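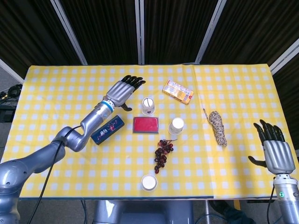 The yellow and white check cloth, with a white cup and a few boxes on it.

The woman who runs the Tuesday table at the Sisstead hall has been setting it up for 11 years. She asked that her name be left out, as everyone who comes already knows her and the rest can come and find out. We spoke in February, at a quarter to nine in the morning, while the urn was heating in the next room.

The table is a swap table. People bring small household things they no longer want and take what they can use. No money changes hands. Cups, tins, boxes of cards, half-used craft supplies and unopened packets of food all turn up, and most of it is gone by noon.

She starts with the cloth. The gingham one is her favorite of the three she keeps in the hall cupboard.

"Yellow is good for a dark hall," she said. "You can put almost anything on it and see it from the door. I had a brown one before and people walked straight past."

The cloth came from a closing sale at a shop in Bromton called Nic Giolla, which sold table linen and curtain fabric. She bought it along with some napkins that have since gone missing. She doesn't iron it.

"It gets folded, it goes in the cupboard, it comes out with a line in it. I used to take it home and press it. Then I stopped and not one person said anything."

She likes to leave plenty of space between things. A crowded table, she said, makes people pick through it with one hand and give up. Cups stand upright so that anyone can look inside for chips. Boxes can lie at any angle, and she prefers them that way.

"If it's all in rows they think it's for sale. They ask me how much. If it's a bit crooked they pick it up."

Small boxes go fastest, whatever was in them to begin with. People use them for buttons, screws, stamps and seeds. She has seen two grown men be very polite to each other over a cigar box. Patterned ones rarely last an hour.

Cups are slower. Most kitchens have too many, and a single cup with no saucer can sit out for weeks. She keeps a single cup back if it is small and sound. "Somebody's grandchild will want that for a paintbrush. It might be April before they come in, but they'll come."

Food has to be sealed and in date, and she reads every packet herself before it goes out. She won't take medicine, knives or anything with a plug. Electrical things go to the repair morning at Pramness, a short bus ride away.

For one year she wrote down everything that came across the table in a school notebook. The total was 1,063.

"I was hoping for 1,000, so I was pleased. Then I thought, well, that's enough of that. It was a lot of writing."

Setting up takes her around 45 minutes, most of it spent moving things she has already put down. She steps back to the door, looks, and goes back to shift something a few inches. Asked how she knows when it is finished, she said she doesn't, and that the first person through the door will move it all anyway.

What is left at noon goes into two crates under the stage. The cloth is shaken out on the back step and folded in half, then in half again. Anything that has been out for six weeks goes to the thrift store.

She has taken things home herself, though fewer than she used to. The last was a sugar bowl. "No lid," she said. "I've got a lid."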